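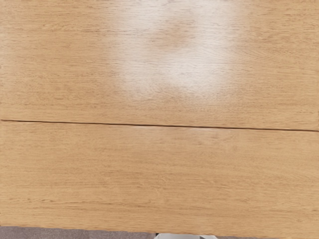
Wood-grain surface with a dark seam, from above

Kiltis 700 Freestanding Badminton Posts (pair)
Sold by Wróbel Court Equipment
Price: $1176 per pair
Availability: In stock, ships by freight

The Kiltis 700 is a pair of wheeled badminton posts for gyms and sports halls without floor sockets. Each post stands on a weighted base and needs no anchors, straps or wall hooks. Once the wheels are tipped up, the base sits flat on the floor on a rubber pad.

Each base weighs 80 lb. That is enough to hold a standard net at playing tension through club play and league matches. One adult can roll a post out of storage. Lifting a post up steps or into a van is a job for two.

The uprights are square steel tube with a powder-coated finish. The net cord runs over a brass pulley at the top and down to a cleat on the outer face. There is no ratchet on this model. Customers who want a ratchet should look at the Sestovora winch posts, which use a narrower base and need a floor anchor.

Net height at the posts is 5 ft 1 in and is fixed. These posts can't be raised for volleyball or lowered for short tennis — please don't order them for mixed use.

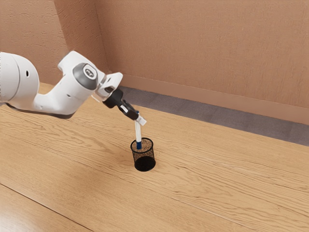
Delivery is to the curb or loading dock. The posts come in two cartons, each 58 inches long, with the base weights packed on a separate pallet. If your building has no dock, tell us when you order and we will book a truck with a lift gate. The lift gate charge is shown at checkout.

Assembly takes two wrenches, both supplied. Bolt the upright to the base plate, slide the weights over the studs, and tighten the cover. Leave the cover bolts finger-tight until all the weights are on, or the last one won't seat. The rubber pads come already fitted.

Net and cord are sold separately. Any full-width badminton net with a cord at least 8 feet longer than the net will fit. The lacing strips in the accessory pack hold the sides of the net against the uprights, so there is no gap at the sideline.
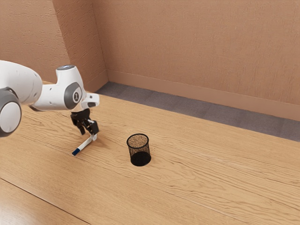 Specifications

Model: Kiltis 700
Sold as: pair
Post height: 5 ft 1 in
Upright: square steel tube, powder coated
Base weight: 80 lb each
Wheels: two per post, non-marking
Floor contact: rubber pad
Tension: pulley and cleat
Colors: dark green, gray
Carton length: 58 in
Use: indoor only

What comes in the order

Two uprights
Two bases with weights and covers
Bolts and two wrenches
Accessory pack with four lacing strips and a spare cleat
Printed setup sheet

Placing the posts

Stand each post on the doubles sideline with the pulley centered on the line. The base goes outside the court. On halls with courts side by side, check the gap between sidelines before ordering. Two bases back to back need more room than a single socket post, and the Trasturside center post may suit you better. It carries a net on both sides from one base.

Pull the cord until the middle of the net measures 5 ft, then wrap the cleat. Check it again after the warm-up. New cord stretches during the first few sessions.

Care

Wipe the uprights and base covers with a damp cloth. Keep the rubber pads free of grit, and brush the wheels before rolling the posts over a sprung floor. Put one drop of light oil on each pulley pin twice a year. Do not use solvent on the powder coat.

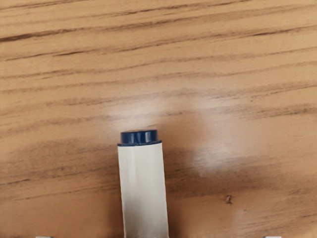 White bottle, navy blue screw cap

Check the cover bolts at the start of each season. Replace the pads when the tread pattern is gone. Pads, wheels, cleats and pulleys are all stocked as spare parts, and the dark green covers can be ordered separately from the gray.

Warranty and returns

The steel parts are covered for five years and the wheels and pads for one year. Rust caused by outdoor use or storage in a pool area is not covered. Unused posts can be returned within 30 days in the original cartons. The buyer pays return freight.

Posts bought before last June have the older wheel bracket, so give us the order number when asking for wheels — the two types don't interchange.

Page updated 28/02/2018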